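Head torch strap gives me a headache after an hour, any tips?
Posted by Oltov in Camping and Hiking
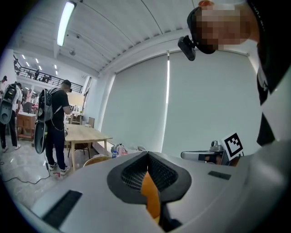

I've been doing the evening walks with our local group since July and I love it, but by the second hour my forehead is throbbing. The torch is a Clultier, a cheapish one, and it runs on a battery pack that sits right up the front. I've got it done up firm because otherwise it slides down onto my eyebrows every time I look at my feet. The strap in the photo is the same general idea as mine, black and going around the head, with the gadget sticking out near the temple, and leaning in with your head down like that is exactly when mine starts to slip. I've tried wearing it over a beanie, which helps, but it's too warm for that some nights. Is there a trick to it, or do I need to spend proper money?

Sławomir Jabłońska
Had the same trouble for years! Most people do the strap up way too tight (I certainly did) and wear it too high. Drop the back of it so it sits under the bump at the base of your skull and you can let the front out a fair bit. I also put a folded cotton hanky behind the forehead part - looks daft, works a treat. If yours will take a top strap, get one, they're only 15 dollars or so at my camping shop and they take the weight off your forehead. And give the elastic a wash now and then, mine had gone stiff with sweat and sunscreen.

Nyanda
just buy a lighter one mate

walker1642
Agree with the hanky. I'd also look at moving the batteries to the back, there are models with the pack behind and they balance much better. For the easy bits of track I take mine off and hang it around my neck, pointing down, which gives my head a rest and stops me blinding everyone when I turn to talk to them. If you're still getting headaches with it loose, have a chat to your GP, could be your neck.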